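Zorlow open day, Sat 11 April – who went?

Forum: Local Tech and Making > Events and visits
Replies: 7

beltsander_22
Went to the Zorlow open day this weekend and wanted to compare notes. They had three stations going. I spent most of my time at the soft goods table, where two arms were moving fabric items in and out of a bin. The Chan palletizing cell had a long line so I only caught the end of that one. Did anybody get a good look?

quillfeather
I did the Chan cell first thing. It's boxes on a pallet. Fast, loud, behind a fence. If you have seen one you have seen it. The fabric table was the better stop.

morrow_pk
Disagree on that. The Chan cell is a product you can buy and put to work. The fabric table is research. I watched it for 22 minutes and I could fold my whole laundry in that time.

quillfeather
Sure, but boxes hold their shape. Cloth doesn't. The arm has to work out where to grab something that looks different every time it gets put down. I don't mind if it's slow.

tallow_and_twine
I work in a garment returns warehouse so that table was the reason I drove out. We sorted 1,488 returned pieces in one week last June, all by hand, and hats and soft accessories are the worst part. They slump, they catch on each other, and dark gray on dark gray is hard to see even for people. I asked the guide about that and she said dark cloth is harder for their cameras too. I liked getting a straight answer.

morrow_pk
Did she give you a pick rate?

tallow_and_twine
No. She said they don't publish one yet. I would want that number before I took it to my boss.

beltsander_22
My one picture from the fabric table. The arm is moving so it's blurry, but you can see how low the gripper comes down to the gray one on the tabletop. The bin is the orange see-through one on the right.

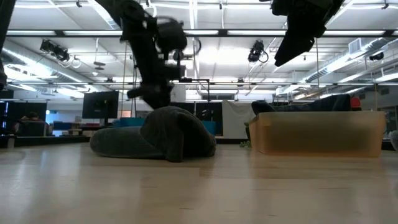

Reply 7

ostler9
Good picture. I was there in the afternoon and the Matside people were giving a talk on grippers in the side room. Worth sitting through if they do it again. They said fingertip material matters more than grip force for thin cloth. I'm not sure I buy that, but they had samples to handle. The Brasureo coffee cart ran out of milk by two, so go early if you care about that. Parking is behind the building, and the front lot is for staff.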